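Pidard Issues Safety Notice and Software Correction for Wrist Tracking Modules Used in Ironing Data Collection

August – Pidard, a supplier of wearable capture equipment for robot training, today released a safety notice covering the wrist modules in its Fovden hand-tracking kit. The notice follows a fault found during towel-ironing work at the company's own collection site. No injuries were reported. All affected customers have been contacted directly.

The fault concerns the hold signal. When a wrist module loses contact with its hand controller, the kit is meant to stop the recording and sound a tone so that the operator can set down any tool in use. In modules running firmware 2, the tone could be delayed by up to 600 milliseconds, and in 3 logged cases it did not sound at all.

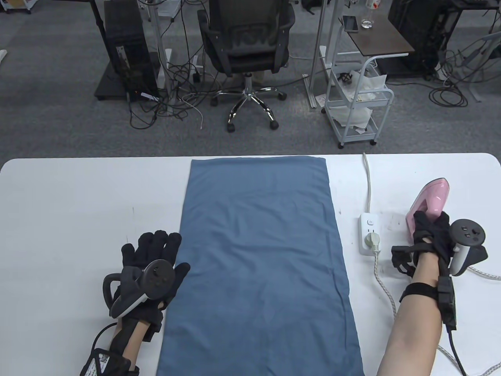 Recordings made in this state contain hand positions that were estimated by the software and not measured. A robot arm trained or replayed on such data could move a heated tool along a path the operator never took. Pidard considers this the more serious of the two outcomes and has classified the fault as a safety matter on that basis.

The cause was traced to a buffer in the module that was not cleared after a brief loss of signal. Cable strain at the wrist made such losses more frequent. Ironing is prone to both conditions, as the forearm turns often and the module cable shares the work area with the appliance cord.
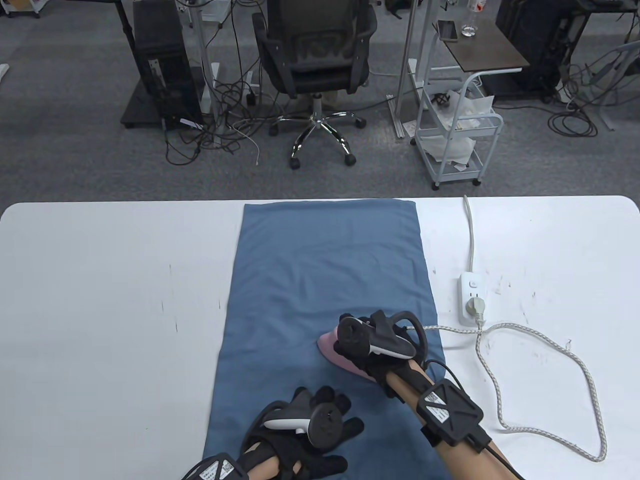 Pidard reviewed 2000 episodes recorded with the affected firmware. Episodes containing estimated positions have been withdrawn from the Hakim household task set, and a list of their index numbers is available to license holders. Replay of withdrawn episodes on physical arms should stop immediately.

Firmware 3 clears the buffer on every reconnection and ends the episode if the signal is not restored. It also writes a fault marker to the log – earlier versions did not.
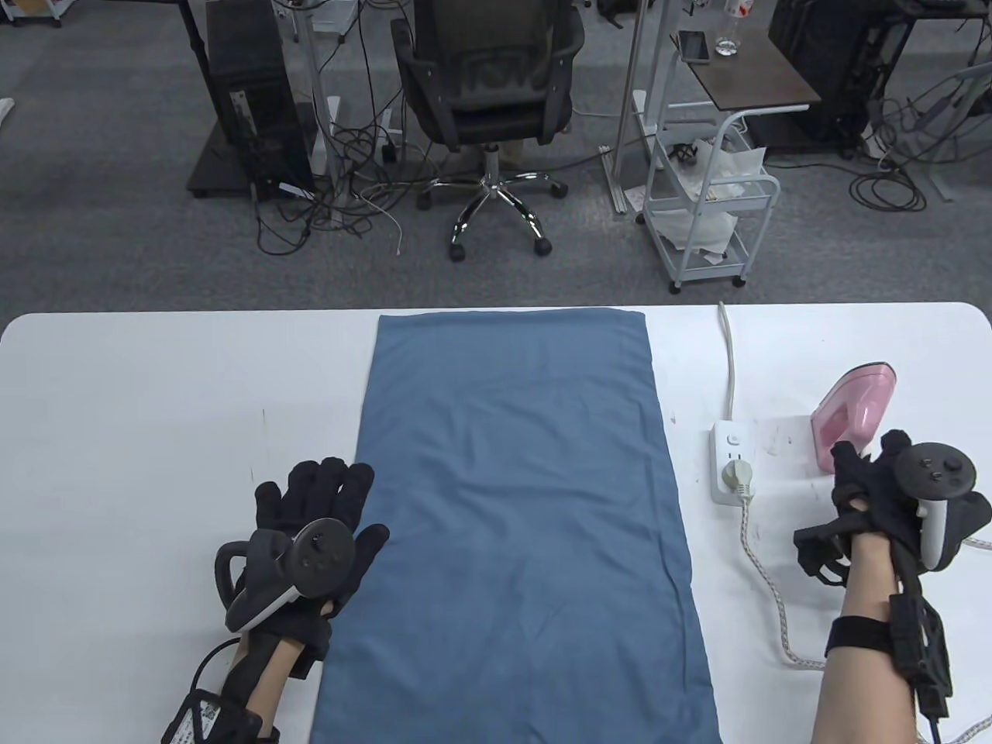

Until the update is installed, customers should take the following steps:

Suspend tasks that involve heated or sharp tools.
Check the cable at both wrists before each session.
Route appliance cords away from the forearm.
Do not rely on the tone as the only stop signal.

The update was tested by Illis, an independent test laboratory, using forced signal losses on both hands.

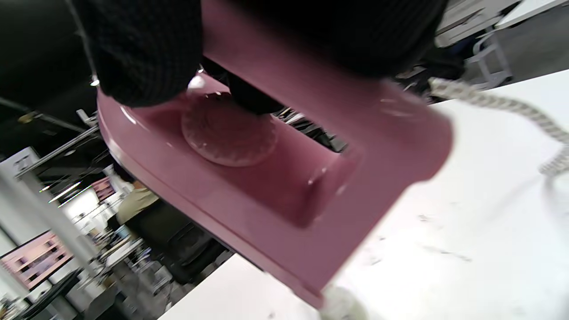
The hold signal operated within its specified limit in every trial. Illis also recommended a stiffer cable clip at the wrist. Pidard has accepted the recommendation and will ship the clip to existing customers at no charge.

Firmware 3 is available now through the Fovden service portal. Modules that fail to update should be returned to Pidard for replacement.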